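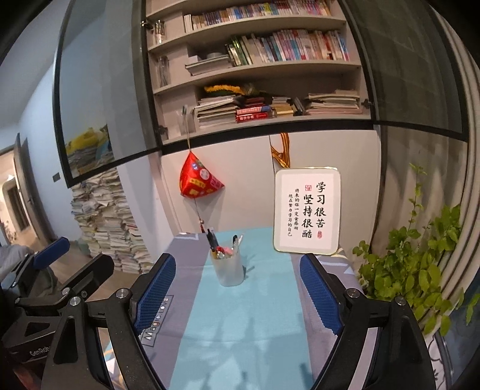

The Study Desk Gallery

Of all the corners we've put up so far, the study desk is the one I keep coming back to! It's a small setup: a patterned cloth, a cup stuffed with pens, a plaque with a pep talk on it. I love how much cheer you can get out of so few things, and I love that every one of them is easy to move when the homework gets big.

The plaque is my favorite. The big characters, 学习很苦 坚持很酷, say that studying is hard and sticking with it is cool. The smaller ones, 将来的你一定会感谢现在努力学习的自己, promise that the future you will be grateful to the you who is working hard now. I would have taped that to my forehead during finals week (and I still might, there's a certification test coming in September). Two little red seals finish it off, and I think they make the whole thing.

Then there's the cloth! Gray and purplish tones with a wide band of light blue-turquoise through the middle, which does wonders next to all that black brushwork. If you're hunting for something similar, measure your desk first and add 10 inches so you get a bit of drop at the front. I learned that one on the Dimine table, where I came up short and had to start over.

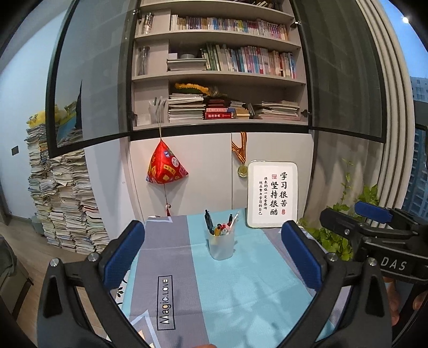 Pens in the cup, pep talk right behind them, and the tall bookcase at the back.

A see-through-ish cup is such a good call for pens. You can tell at a glance when it's time to weed out the dead ones, and the reds and that yellow-orange one get to show off a little. Mine at home holds 18 before it starts to tip, so I keep the overflow in a drawer.

One more thing I'm crazy about is the red cloth ornament on the wall over the pens, a little pyramid like a zongzi sachet, covered in bright printed patches. It would look sweet on a doorknob or a bookshelf, too.

More desks and corners: Ota reading nook, Teshome kitchen table, Grotov hallway shelf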